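A Cutting Board Afternoon

I have owned a lot of cutting boards and this is the first one I've wanted to take pictures of. It's light wood with rounded corners, and it has a curved metal handle on one end, so I never have to dig for it in a drawer. I put up a few pictures on the marble-look sheet, plus my notes on snacks.

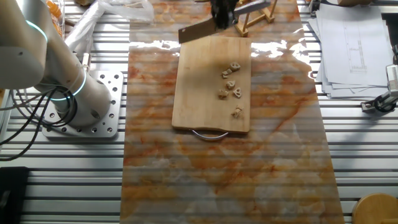
Words by Jovita Ledesma
16th May

Small pale bites look so good on honey-colored wood! I like to keep them over on one side and leave the other half free for chopping. My old board, the one I called Flokby, was way too narrow for that.

I rub mine with mineral oil when the grain starts to look thirsty, and I leave it alone for 2 days after. Jaxon Campbell thinks overnight is plenty (we've argued about this since October).
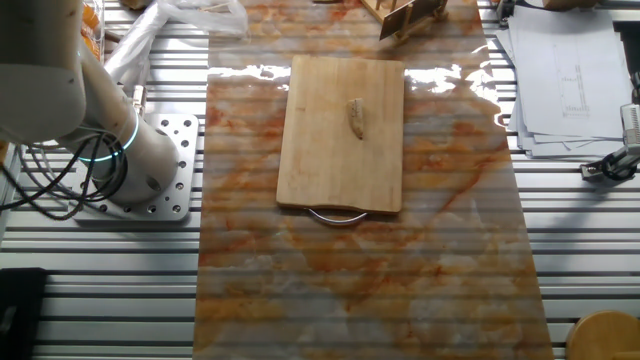 The oil goes on with an old T-shirt, always along the grain, and then I stand the board on its edge. Flat on the counter it warped on me once. Never again.

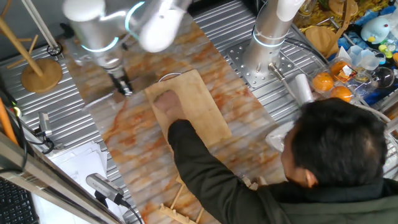 A board has to sit still or I get nervous with a knife. I always test mine with a flat palm first, the same way there's a hand resting on the wood here, and if it rocks I slide a damp dishcloth under it. Works on slick counters too.

Cleanup is hot water, a drop of soap and a towel right away. For onion smell I use half a lemon and coarse salt.

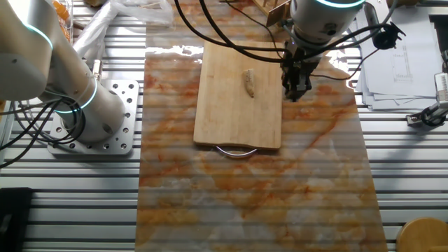

Let the salt sit five minutes before you rinse, and scrub into the corners too. Next up I want to try beeswax, if I can ever find my tin of it.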